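The river cabins on the Trodberg run are changing hands in September, and I've been pestering everyone at the dock for details ever since I heard! Purkitz, the outfit that's had the six-night canoe and cabin trip for as long as I've been paddling, is handing the whole thing over to Ó Ceallaigh. Same river, same start point below the old mill, new folks running the boats.

So what changes for you and me? The price, for one. A full trip with Ó Ceallaigh will be $1,207 a person, meals and canoe included, and you can hold a spot with $800 down. If you already paid Purkitz for a fall trip, your booking carries over at the old price. I asked twice (sorry, Maeve!) and got the same answer both times.

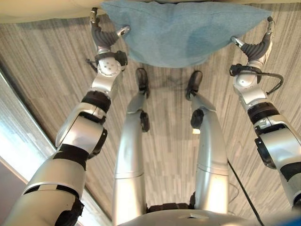

Maeve Brophy is running the bookings desk, and she told me the launch moves up to 7:30 in the morning. I groaned. She says the early start gets everybody past the weir before the wind picks up, and I've been blown sideways into enough reeds on that stretch to admit she has a point. Parking stays free, but they want cars in the upper lot now, so leave yourself time to haul your bags down the hill.

The other big news is a second guide on every trip. Prapai Ruangrit is staying on from the old crew (hooray!), and Elvira Rivadeneyra joins her from the lake tours. Elvira took a few of us out for a test paddle last month and got us all through the narrow part without one soggy sandwich, which has never happened to me before.

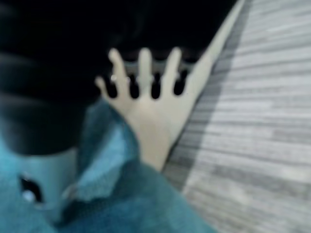

*2 min read*

Now, the cabins. All of them stay open through the fall, and the two at the bend are getting new roofs and real mattresses. I slept in the left one last year and could feel every slat, so that's money well spent if you ask me. Dogs are still welcome at the bend but no longer at the last stop, where the landing is right next to the sheep.
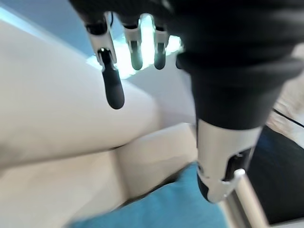

Packing rules are getting stricter too, and I'm all for it. You get one dry bag each, plus whatever fits under your seat, and Ó Ceallaigh will lend you the bag if you don't own one. Bring paddling gloves, even if you think you're tough. My hands after day three feel about as limber as that black and silver one up there with its big thick thumb, and mine don't come with metal hinges. Wool socks, a hat that ties on, and a flashlight will cover most of the rest.

Bookings open at noon on the first of September, at the dock office or by phone. I'm going for the bend cabin again, so please leave me a bunk!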